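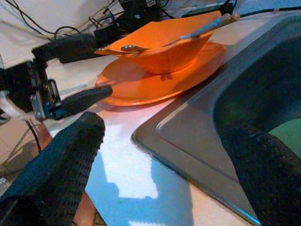

Fikport, October

Ticket 346
Product: Gondal bowl and plate, orange
Sold by: Trisby
Subject: Dark mark on plate under bowl
Status: Open

Opened 8:40 a.m.
I bought the Gondal set from your store, bowl and plate in orange. The plate gets a dark mark where the bowl stands on it. Your page says the two pieces are "made to stack and stay bright." They stack fine. I have my doubts about the bright part. The mark is small, it sits right by the base of the bowl, and dish soap does nothing to it. Please don't tell me it's a shadow. The bowl throws a shadow too, and I can tell one from the other.

Reply from Trisby support, 10:15 a.m.
Thank you for getting in touch. Marks like this are nearly always left by metal spoons and forks and are not a fault in the plate. Please clean the area with Loter paste and a soft cloth, leave it for 10 minutes, then rinse. Could you also tell us where the set is kept and what is used with it?

Customer, 11:05 a.m.
It stands on the counter to the left of the sink, toward the back, bowl on plate, with the spoon laid across the bowl. The spoon is metal. It rests on the rim of the bowl, so I would like to know how it marks a plate it doesn't touch. The counter is white and has no marks on it.

I looked up Loter paste. You sell it. I'm sure that has nothing to do with the advice, but I already had half a tube, so I'll try it.

Customer, 1:30 p.m.
Step 1. Loter paste, soft cloth, 10 minutes, rinse. Mark is lighter. Still there.
Step 2. Same again, rubbing harder. No change that I can see from step 1.
Step 3. Turned the bowl over and ran a finger around the base. One side of the ring feels rough, like fine sandpaper. The rest is smooth.
Step 4. Rubbed the rough side on a white paper towel. Left a faint gray line.
Step 5. Rubbed the spoon on the same towel. Nothing.

So I don't believe it's the spoon.

Reply from Trisby support, 2:20 p.m.
Thank you for the detailed tests. A slightly rough base ring is normal for this range. We suggest using the bowl and plate separately, or placing a paper napkin between them.

Customer, 2:45 p.m.
The set is sold as a bowl that goes on a plate. If it needs a napkin in the middle, put that on the page next to "made to stack." And if the rough ring is normal, why is it rough on one side only? I paid 19 for the pair and I'm not asking for the moon. One bowl with a smooth base would do.

Reply from Trisby support, 4:10 p.m.
We have passed your comments to our product team. We can send one replacement bowl at no charge. You don't need to return the first one. Please keep the ticket open until you have tried the new bowl with your plate.

Customer, 4:25 p.m.
Fine. I'll clean the plate again before it comes so there's no argument about old marks, and I'll check the base before I set it down. I'm keeping the paper towel too. Ticket stays open.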